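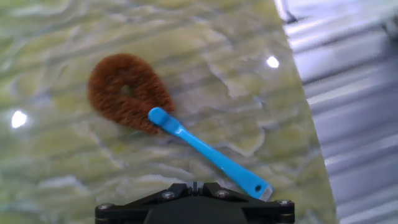
Évan Collet wanted to know, having read the October report, why a person who can wash a pot in ten seconds needs a minute and a half to do it through a robot, and whether the grant was paying for the difference. He also asked if we had considered hiring the person.

We had not, but the first question is fair and takes up most of this update.

Wedum teleoperation project: progress to 19 December 2022
Prepared for the Starnora program office

The target for this period was 300 usable demonstrations of the brush tasks. We have 216. A further 49 were recorded and thrown out, mostly for long pauses in which the operator was plainly thinking about lunch. A policy trained on hesitation learns to hesitate, and we already have staff for that.

The slowness has two causes. The first is that operators get no sense of touch through the controllers, so they creep up on the handle and close the gripper by eye. The second is delay in the link, which we had blamed on the network for weeks before finding it in our own logging software. Huet has rewritten that part. The operators noticed before we told them, and one has stopped swearing at the left controller.

Picking up the brush remains the hardest step to demonstrate well. A thin handle on a hard, polished surface leaves very little room underneath for a fingertip, and a slightly low approach shoves the brush along the board instead of lifting it. 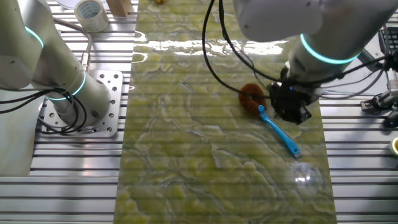

Our answer has been to ask for a steeper approach and a pause of no more than a second before closing. Operators were also taught to use one arm at a time unless the task calls for both. Given two arms, people will use two arms, and they will cross them.

We tried hand guidance as well, where the operator holds the arm and walks it through the motion. It is quicker to learn and the paths are smoother, but the operator's sleeve turns up in the wrist view and the model becomes very fond of sleeves. We kept 18 of those demonstrations for comparison — they are not included in the total above.

Spending is on budget apart from replacement gripper pads, which Gamex now ships by the box. We request that the remaining 84 demonstrations be moved to next quarter at no added cost. Operator hours are already booked, and the revised instruction sheet will go to your office with the next invoice.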